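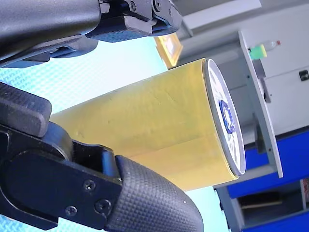
Tramesville Community Recycling Drive
Progress report to the Srour Fund, second quarter

We are halfway through the grant year and very happy with where things stand. When we applied, our goal was to get 453 households signed up for curbside sorting by the end of the year. As of the last Tuesday in May we have 584! Most of the extra sign-ups came from the streets behind the Liltham mill, where one neighbor told another and the forms kept coming in faster than we could type them up.

Collection

The second pickup route started in April. It covers Liltham and the lower half of Sallgate Road, and it runs every other week. The first two runs finished late – we had the truck going up the hill full and coming down empty, which was silly – so we turned the route around and it now wraps up before lunch. Missed stops are down to a handful per run, nearly all of them on the two dead-end lanes where parked cars block the way. We have asked the town for a no-parking morning there and are waiting to hear back.
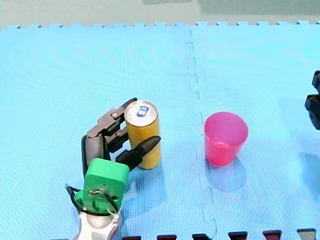 Yellow drink can on a blue foam mat.

Cans are still our best material by a long way. They are light, they store well, and the scrap yard pays on the spot. Glass is harder. The price dropped in March and we are holding ours in the Sallgate yard until it comes back up a little. Cardboard does fine as long as it stays dry, and the new lids on the street bins (paid for from your equipment line) have made a big difference there.

Schools

We had planned workshops for the fall, but two schools asked to go early and we said yes. The kids sorted a full day of cafeteria trash, weighed each pile and made a chart for the hallway. It was loud and messy and we would do it again tomorrow. One class has since written to the cafeteria asking for reusable cups, and got them for a trial month. 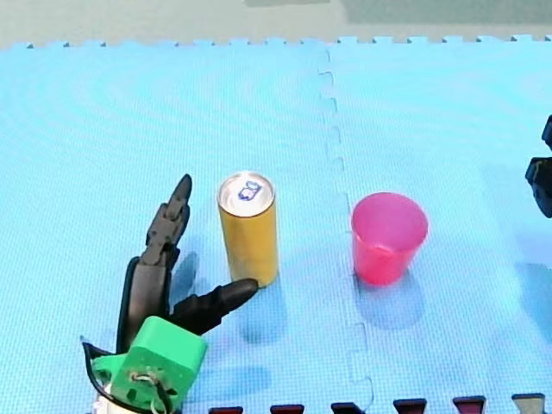

Both schools want us back in the fall, and we have had a call from a third. We would like to build a proper kit for these visits, with scales, gloves in small sizes and labels that can be wiped clean.

Budget

Spending is on track. We have used all of the bin money and a bit under half of the fuel money. Printing ran over by around 100 dollars when we redid the flyer in larger type, and we covered that from scrap sales.

Next quarter

Apartment buildings come next. We have 35 on the list, and the first visits are set for early July. Shared bins need more signs and more follow-up than single homes, so we expect slower numbers there. We will send sign-up figures by building with the next report, along with the glass sales if the price has moved.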